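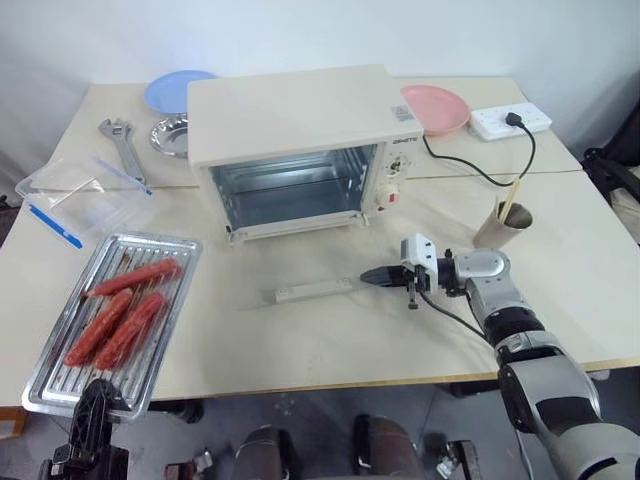
What size of tray should I buy for a countertop oven?

Measure the inside of the oven first, from wall to wall and from front to back, and choose a tray a little smaller than both figures so that the warm air has somewhere to go.

That question comes up every June when the Small Kitchen course starts, so I have put it at the head of the notes for Session 2. Please bring your measurements with you on Thursday, on any old scrap of paper, and we'll go through them together over a cup of tea before we start cooking.

Our subject this week is sausages, and I do hope you'll be pleased, as they are a lovely thing to learn on. They give you plenty of time to think (more than a fried egg ever will!) and they go with almost anything you have in the cupboard.

Setting out

Before anything goes in the oven, put everything you need on the table. A ribbed tray like the steel one we use is good for sausages, as the fat runs down between the ridges. Have your plates to hand, a bowl for bits and pieces, and a box with a lid for leftovers. Run the cable behind the oven and well away from the tray. Check the rack too, and put it in while everything is cold.

Keep one plate for raw meat and another for cooked. Different colours help enormously, and I have been known to hand out pink and blue ones to people who forget.

Cooking

Leave a gap between the sausages if there's room. Turn them halfway through, and use a probe to check the thickest one in the middle. We want 82 degrees, a generous figure, but it's the one Thiện Phan taught me in the old Zamudio kitchen and I have never seen a reason to change it.

For the side dish, you'll need 300 g of cooked white beans, a chopped onion and a spoonful of mustard. Warm them gently in a pan and taste before you add any salt.

Homework

Cook the same supper at home and write down how long your own oven took. Next week we move on to baked vegetables, so bring an apron and a peeler you like using.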